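Recording demonstrations with hand-held grippers: bench notes

Compiled by Yavuz Aydoğan for the Plaltance household task set. Last revised 29 December 2019.

These notes cover two ways of showing a robot a chore: moving a pair of hand-held grippers through it yourself, and driving the arms from the remote station. Most of our household tasks are now recorded by hand. The remote station is kept for anything heavy, hot or sharp.

Before recording

Wipe the finger pads with a dry cloth. Dust from a rug or a cardboard box reduces grip enough to change how hard the operator squeezes, and the robot will copy the squeeze. Do not use kitchen cleaner on the pads; it leaves a film.

Check that each tag cube is tight on its mount. A cube that can be turned with a fingertip will drift during the session, and every episode after the drift is unusable. The Golob screws loosen faster than the Patton ones. Tighten both by hand, then a quarter turn with the small driver.

Route cables away from the working hand and leave slack for the full reach. If a cable pulls at the end of a motion, the demonstration will show a hesitation there.

Walk through the task once with the grippers closed. If an elbow meets furniture, move the furniture or choose another start position. Do not correct for it with the wrist during recording.

During recording

Start every episode with both grippers open and in view of the head camera. Hold for 2 seconds.

Move at about half the speed you would use with bare hands. Slower than that produces long still sections that have to be trimmed.

Use the gripper for all contact. Steadying an object with a knee or a forearm gives the robot a demonstration it has no means of repeating. This is the most common fault in the Warken recordings: 243 episodes were dropped in April for that alone.

When working at furniture, keep the fingers square to the face you intend to grasp. With low objects, bend at the hips and bring both grippers in from the front. Small items on a tabletop can stay where they are between episodes unless the task sheet says to move them. Lamps are to be left plugged in or left unplugged for the whole session, one or the other.

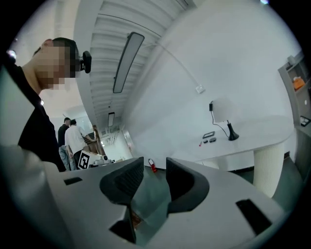
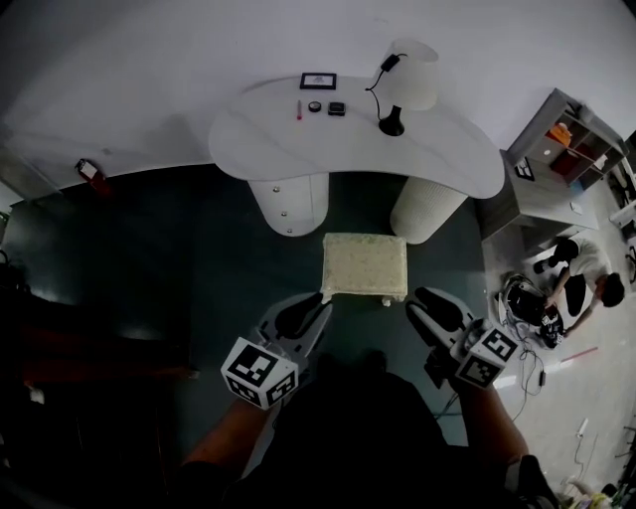
Work area with the white table and lamp, from a gripper camera (first) and from head height (second).

If you drop something, do not pick it up and continue. Open both grippers, hold, and end the episode. Mark it as a drop. Drops are kept in a separate folder and are useful for checking grasp detection.

Other people may work nearby as long as they stay out of the reach of the grippers. Ask them not to hand you objects.

Resetting

Put the objects back by hand, with the recorder stopped. Vary the start position by a hand's width between episodes and turn the object slightly each time. A set recorded from one fixed position trains quickly and then fails when the furniture is moved. Take a break after every 7 episodes — the grippers are not heavy, but the thumb tires and the closing motion gets sloppy.

Remote control

The same rules apply, with two additions. Allow for the delay: finish one motion before starting the next. And lower the arms to the rest position before letting go of the controls, even for a moment.

Filing

Name each episode by task, operator and running number. The household set stands at 1744 accepted episodes. Numbers from dropped episodes are not reused. Write the reason for a drop in the log on the same day — "bad" is not a reason. Batteries go back on the charger with the contacts facing the wall.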